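Lesezeit: 3 Minuten

Im Mai haben wir am Standort Ornton unsere Hausregeln für zweiarmige Arbeitsplätze neu geschrieben. Die alte Fassung hatte zwei Seiten und stammte aus der Zeit, als bei uns nur ein Arm am Tisch stand. Ich halte hier fest, was jetzt drinsteht und worüber wir gestritten haben.

Der Anlass war ein Auftrag von Kongkaew. Der Kunde will Abläufe, bei denen zwei Hände dasselbe Teil anfassen, und zwar mit einem Protokoll, das ein Dritter nachvollziehen kann. Mit unseren alten Notizen ging das nicht. Da stand zum Beispiel »Gefäß sicher halten«, und jeder verstand darunter etwas anderes.

Die erste neue Regel betrifft den Anfang. Jede Hand bekommt ein eigenes Objekt und einen eigenen Bereich auf dem Tisch. Solange sie noch getrennt arbeiten, darf keine in den Bereich der anderen. Erst wenn beide Griffe im Protokoll bestätigt sind, wird der gemeinsame Bereich freigegeben.

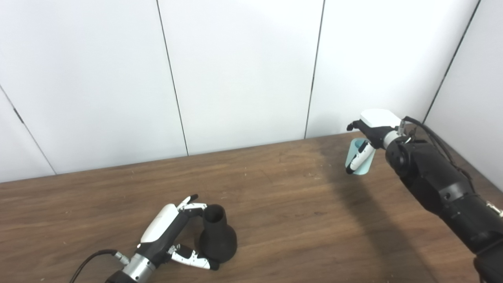
Für diese Freigabe gibt es in der Steuerung einen eigenen Schritt. Früher war er Teil der Bewegung und lief einfach mit. Jetzt muss er quittiert werden, und zwar von der Person, die den Ablauf gestartet hat. Wer den Platz übergibt, bricht vorher ab und lässt den Nachfolger neu starten. Das kostet Zeit, und in Clatotham waren die Kollegen davon nicht begeistert. Wir haben es trotzdem so beschlossen.

Die zweite Regel: Beim Arbeiten am selben Objekt hat immer eine Hand die Haltefunktion und die andere die Arbeitsfunktion. Die Rollen stehen im Ablaufplan und werden während des Ablaufs nicht getauscht. Die haltende Hand greift tief, möglichst nah an der Standfläche. Die arbeitende Hand kommt von oben oder von der Seite und fährt die letzten 90 Millimeter mit reduzierter Geschwindigkeit. Über diesen Wert haben wir am längsten diskutiert. Ein kürzerer Weg hätte bei hohen Teilen gereicht, bei kleinen Bechern wurde es uns aber zu knapp.
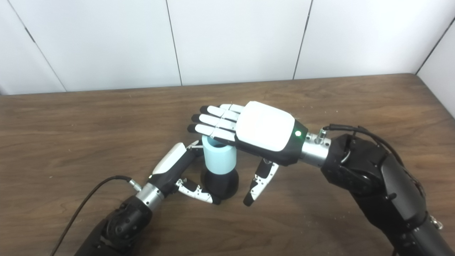 Beim Loslassen gilt die umgekehrte Reihenfolge. Zuerst öffnet die arbeitende Hand und fährt nach oben weg, danach wartet die Steuerung 2 Sekunden, dann erst öffnet die haltende Hand. Bei einem Abbruch bleibt die haltende Hand geschlossen, bis jemand am Platz war und nachgesehen hat. Ein automatisches Öffnen nach Störung haben wir komplett gestrichen.

Dazu kommen ein paar Punkte, die früher nirgends standen:

Kabel werden vor jedem Start in beiden Endlagen geprüft. Sie dürfen nicht unter den Unterarm geraten und am Handgelenk nicht auf Zug stehen.

Der Tisch wird vor Schichtbeginn abgewischt. Werkzeug und Schrauben haben darauf nichts zu suchen, auch nicht am hinteren Rand.

Übungsobjekte werden nach bis zu 517 Griffen ausgetauscht. Die Zahl kommt aus einer alten Verschleißtabelle von Gurex und sieht krumm aus, wir haben sie unverändert übernommen.

Nach jeder Änderung an Fingern oder Handgelenk sind 5 Probeläufe mit halber Geschwindigkeit fällig, auch wenn nur eine Schraube nachgezogen wurde.

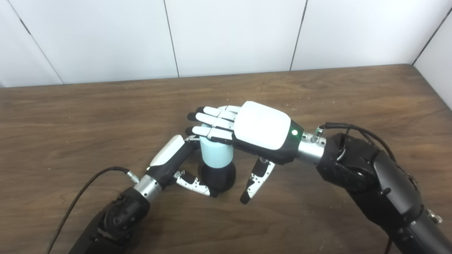
Offen ist noch, wie wir mit verdeckter Sicht umgehen. Wenn eine Hand von oben über dem Teil liegt, sieht die Kopfkamera den Rand nicht mehr vollständig. In der jetzigen Fassung steht nur, dass die Position vor dem Verdecken gespeichert und danach nicht mehr korrigiert wird. Ich hätte lieber eine zweite Ansicht von der Seite vorgeschrieben. Das war in dieser Runde nicht durchzubringen, weil die Halterungen dafür an den älteren Plätzen fehlen.

Eine Norm ersetzt das alles nicht. Risikobeurteilung und Abnahme laufen getrennt, und die Hausregeln verweisen an den entsprechenden Stellen darauf. Sie regeln nur, wie wir am Tisch arbeiten und was wir aufschreiben.

Die neue Fassung hängt jetzt in Ornton an allen Plätzen. Clatotham bekommt sie, sobald die Quittierung dort in der Steuerung eingebaut ist.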